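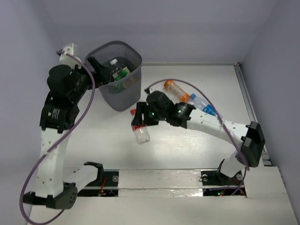 Acta de la reunión de mantenimiento de la celda de botellas
3 de febrero de 2025, sala pequeña de Folledeck

Asistentes: Gisela Ostermann (mecánica), Waltraud Ehlers (control y programas) y yo, que tomo las notas y me encargo del día a día de la celda. Falta la gente de Jaria, que avisó por correo y pide que le mandemos esto cuando esté.

Empezamos tarde porque Gisela venía con las manos llenas de grasa del otro taller, así que me salto el saludo y voy a los puntos.

1. Acta anterior

Aprobada sin cambios. Bueno, con uno: Waltraud dice que yo escribí "muñeca izquierda" donde era la derecha. Tiene razón, ya está corregido. Y aprovecho para recordar que en esta celda izquierda y derecha se dicen siempre mirando desde la viga delantera hacia la pared del fondo. ¡Siempre! Que luego pedimos la pieza que no es.

2. Cables

Se nos fue media reunión aquí. Los dos cables morados salen de la muñeca de cada brazo, hacen su arco por arriba y bajan sujetos con una brida al eslabón largo blanco. En el derecho estoy contenta con el recorrido. En el izquierdo el bucle que queda abajo, pasado el codo, me parece demasiado grande y lo dije tal cual. Gisela opina que ese bucle hace falta para que el brazo llegue al cubo sin tirar del conector, y que si lo acortamos a ojo acabaremos cambiando el cable entero (ya nos pasó en abril del año pasado, y el repuesto de Stöcker no fue precisamente barato).

Quedamos en esto: Gisela lleva el brazo izquierdo a mano, con los motores sueltos, hasta el punto más lejano del fondo, mide lo que sobra y recorta el bucle dejando 70 mm de margen. Después pone una segunda brida cerca del codo. No se aprieta a tope, que pueda correr un poco. Yo le hago de ayudante.

3. Pinzas

La izquierda trabaja en el borde del cubo gris y la derecha recoge las botellas sueltas de la mesa. El contador marcaba esta mañana 2.452 cierres en la derecha y 1.109 en la izquierda desde el último ajuste. Waltraud esperaba más diferencia, yo menos, así que nadie ganó el café.

Lo que sí vengo notando es que la derecha, con las botellas tumbadas en diagonal, a veces cierra un pelín torcida y la botella gira. Con la de tapón rojo, que suele quedarme cerca del centro, casi no me pasa; con las que caen más hacia el lado del raíl, bastante. Gisela quiere mirar primero el juego de los dedos antes de que toquemos el programa y a mí me parece lo sensato. Waltraud habría empezado por el programa, claro, pero cedió con elegancia.

Se hace así: desmontar los dos dedos de la pinza derecha, limpiarlos, revisar los pasadores y volver a montar con tornillos nuevos. Si queda juego, se piden dedos a Jemel. Si no queda, Waltraud corrige el ángulo de aproximación.

4. Cubo y mesa

El cubo se mueve. Muy poco, pero se mueve, sobre todo cuando la pinza izquierda roza el borde. Propuse cuatro topes atornillados y Gisela me miró como si quisiera agujerearle la cocina. Probaremos antes con una base de goma debajo y una marca de lápiz en la mesa para ver si se desplaza de un turno a otro.

Sobre el reflejo en la superficie clara, debajo del brazo derecho: Waltraud cree que le molesta a la detección cuando hay botellas transparentes cerca. Pide bajar la luz un escalón y repetir la misma tanda. Me lo apunto yo, que es girar una rueda y ya.

Ah, y que el cubo se vacíe al acabar el turno. Lo puse en el cartel y lo vuelvo a poner aquí.

5. Bases y viga delantera

En los huecos de las bases se junta polvo, y los cables finos rojo y naranja de la izquierda quedan bastante a la vista. Gisela quiere aspirar los dos huecos con la celda apagada y hacer una tapa sencilla para el izquierdo. La del derecho la dejamos para más adelante, porque Waltraud quiere seguir viendo los pilotos sin agacharse con un destornillador en la boca (palabras suyas).

La cubierta brillante del centro de la viga está un poco arrugada. Votamos si cambiarla: dos a uno en contra. Yo era el uno.

6. Parada y reparto de tareas

Parada de media jornada, con la seta pulsada y el candado puesto. La llave la lleva Gisela encima todo el rato.

Gisela: medición y recorte del bucle izquierdo, segunda brida, dedos de la pinza derecha, aspirado y tapa.
Waltraud: copia de los programas antes de parar, referencia de los dos brazos al arrancar, tanda de prueba a velocidad reducida.
Yo: base de goma, marca de lápiz, luz, pedido de bridas y tornillos, y mandar esta acta a Jaria.

7. Varios

Waltraud pide que, si alguien borra una alarma, apunte el número en el cuaderno antes de borrarla. Encontró tres huecos en la última página y dos eran míos, lo siento.

Gisela pregunta quién tiene la llave Allen larga. Sigue sin aparecer.

La próxima reunión la convoco yo cuando esté hecha la tanda de prueba.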